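Re: [textile-care] Folding printed jerseys for flat storage 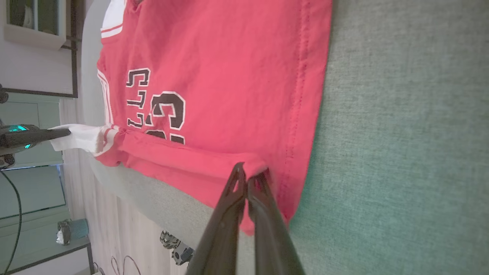 Red jersey with outlined numeral, spread on upholstery, cuff and lower hem held.

On 3/17/26, the Hinmont storeroom wrote:
> We have 69 printed shirts going into the Feltadix boxes. The folding
> sheet says to fold in thirds. On ours the crease runs straight through
> the number. Is there a better line? Is a cushion acceptable as a
> work surface?

Fold outside the print where the width allows. Procedure in use at Pilau:

Lay the shirt print side up. Straighten the hem first, then the side seams. Pull the sleeves out by the cuff, not by the trim, and smooth any small folds before turning them in. Bring each side in to the edge of the lettering. If the numeral is too wide for the box, put one sheet of tissue over it and make a single soft fold across the body, below the print. Do not press.

A woven cushion is acceptable for cotton knit. The fabric grips it and the hem tends to go wavy, so check the hem again before the last fold. A table is faster.

Box limit here is 33 shirts, in 2 stacks. Above that the lower prints start to mark each other. Refold in August along a different line.

Has anyone tried the longer Feltadix box with this method?

Huỳnh
Pilau textile store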